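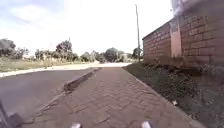 **Sprechzettel, Teil 2: Nachschub über den Fluss Desis**

Folie 4 – Ausgangslage
- Das Pionierbataillon übernimmt im Juni den Übergang bei Desisbridge. Straßenbrücke gesprengt, Bahnbrücke nur eingleisig nutzbar.
- Tragfähigkeit der Behelfsbrücke: 40 Tonnen. Zahl langsam nennen, sie kommt auf Folie 6 wieder.

Folie 5 – Quellen
- Kriegstagebuch der Kompanie, 111 Blatt, Durchschlag, teils unleserlich.
- Transkription: Margit Grønli. Abweichende Lesarten im Handout, nicht vortragen.
- Das Depotbuch Stamley setzt erst nach dem Brückenschlag ein.

Folie 6 – Durchsatz
- 329 Fahrzeuge in der ersten Nacht, Fahrtrichtung Dendus. Gegenverkehr gesperrt bis 5 Uhr.
- Schwere Bergepanzer über die Furt, da oberhalb der Lastgrenze.
- Živković setzt den Durchsatz niedriger an: Sie rechnet Anhänger nicht mit. Beide Zählweisen nennen.

Folie 7 – Ausfälle
- 3 Pontons beschädigt, Ursache laut Tagebuch Treibgut. Luftangriff nicht belegt.
- Ersatz aus dem Depot Stamley, Eingang dort nicht quittiert.

Überleitung: Karte Öberg auflegen, Maßstab ansagen. Fragen erst nach Folie 9.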